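Subject: Re: [grippers] Pad choice for glossy shells, hand-held unit
From: Şükran Sezer
To: grippers list

On Sunday evening a list member wrote:

> We have the Prostard hand-held with the flat pads it ships with. On
> anything shiny and curved the part rotates about the finger axis as
> soon as we tilt the tool. Has anyone compared the Swanepoel cups on
> the same body? Is it the material or the shape? Also, does the wide
> lens leave enough background to track from once a big part is in
> the way?

Both, in our case, but shape first. We ran the Prostard body with three pad sets: stock flat, Swanepoel cup, and the Rarent foam. 25 lifts per set on each part, same operator, tool tilted to the side and held for a slow count before setting down.

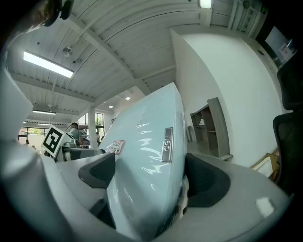
Rotation is the failure to look for on large tapered parts. Slip along the finger is rare and easy to spot in the video. The pale blue part in the plastic wrap is a bad case for flat pads, as the film is slick and the flanks curve away from the contact. The dark textured pads take it on both sides, and the right one follows the curve of the flank. With the stock set we logged rotation on most lifts of that part. With the cups we logged it on two. The foam was in between, and it started to tear at the corners before lift 100, so we dropped it.

We did not test bare shells against wrapped ones, so I can't separate film from shape any better than that. 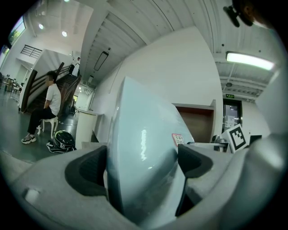
On tracking: a large part costs you the middle of the view, and the wide lens gets you the rest. Our pose estimate held as long as one marker stayed in sight near the rim. When the part covered all of them we lost it for up to 114 samples, then it came back without a reset. Huslow's controller logs the dropout with a flag. The older firmware fills in the last good pose and says nothing, so check which one you have before you trust a path.

Settings: force limit at default, closing speed at half, encoder zeroed every time the pads were changed. Skip the zeroing and the reported width is off by the pad thickness difference.

I can send the log as CSV. It has the pad set, part and outcome for each lift, no video.

Şükran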